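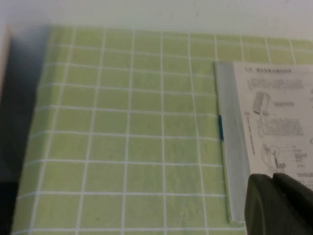

Threads > Games and Puzzles > Crosswords

OK, crossword people, I have been making one puzzle a week for my town newsletter since last October and I am bursting with things to say. Long thread. Get a drink.

First, the size. I make 15 by 15 grids because that's what the paper in my head looks like, but if you're starting out, please do yourself a favor and go 9 by 9 or even 5 by 5. My first 15 took me eleven evenings and had the word ESNE in it twice.

(You can't have the same word in it twice. I did not know that! Halima Nyamweya, who edits the newsletter, wrote back "is this a trick?")

American-style grids have some rules and I love every one of them. No two-letter words. Every white square has to be part of an across and a down. Turn the whole thing upside down and the black squares land in the same pattern.

That last one is pure tradition. A solver could finish the puzzle and never notice. But when you break it, the grid looks like it has a limp.

So, where I start: theme answers. I want three or four long ones that share a joke. Last month it was breads hiding inside phrases. "PITA" runs across the middle of "CAPITAL GAINS" and I yelled so loud in the kitchen that the dog left.

Theme answers have to match up by length because of the symmetry. If the top one is 12 letters, the bottom one is 12 letters. I've thrown away some gorgeous phrases for being one letter too long. I keep them in a notebook. They'll get their day.

Then the black squares go in, and I do this in pencil on graph paper like it's 1975. Software is faster, I know, I use it later. But with a pencil I can feel when a corner is going to be awful.

An awful corner, for the record, is any place where you need a five-letter word that goes blank, U, blank, U, I. You will sit there. You will say "what about a river?" It will not be a river.

Fill! The fill is everything that isn't theme. I used to think this was the boring part and now it's my favorite. A good seven-letter word that people say out loud all the time but never see in a puzzle, like SO THERE or NO DOUBT, makes me happy for a whole day.

Things I try to keep out: abbreviations only an accountant would know, partial phrases, Roman numerals, and any crossing of two names. If a solver doesn't know either person, that square is a coin flip and they'll be mad at you. They should be mad at you.

I learned the name thing from Costel Toma, who test solves for me and marks his guesses with a little cloud. One week there were clouds all down the left side. I redid the entire left side.

I keep a word list too. It's up to 3351 entries as of this morning, every one typed in by me, each with a score from 1 to 5. A 5 is "build a puzzle around this." A 1 is OLEO.

I bear OLEO no ill will. OLEO has gotten me out of a lot of trouble. So have ARIA, ERIE and ALOE, the three best friends of anybody who ever painted themselves into a corner.

Now clues. Write them a day later, seriously. When I clue right after filling I'm tired and everything comes out like a dictionary. The next day I can see that ORANGE could be "Navel base?" (somebody has surely used that already, I don't care, I was thrilled).

The question mark is a promise, by the way. It tells the solver I'm up to something. If the clue is playing it straight, no question mark. Fedir Demchenko called me out for one that had it for no reason and he was right.

Match the part of speech! Match the tense! If the clue is plural the answer is plural. "Ran quickly" can't be DASH. I check this on paper with a ruler under each line and I still miss one every couple of months.

I also aim the clues at the town. SLED got "Item you need for the hill behind the middle school." Svitlana Levchenko stopped me at the post office to tell me her kids got that one before she did. Best review I've had.

Difficulty is the part I'm still bad at. I can't tell how hard my own puzzle is because I know all the answers, so I just ask my test solvers for their times. If Costel and Fedir both go past half an hour, I soften the top left corner. Give people a foothold up there and they'll stick with you.

Biggest flop so far: a puzzle where every theme answer was a kind of knot. I thought it was dazzling. Jordan Hebden, who sails, thought it was dazzling. That was the complete list.

A few replies asked about paper. Any graph paper works, but get the kind with squares big enough to erase in without tearing a hole. And buy a separate eraser, the one on the pencil is for emergencies.

Next one goes in Tue 27 August and has the longest answer I've ever used, straight across the middle, edge to edge. I can't say what it is. I've wanted to say what it is for 2 weeks.

If you make one, even a tiny 5 by 5 with ALOE in it, send it to me. I will solve it in pen!

Contact | Copyright | Back to top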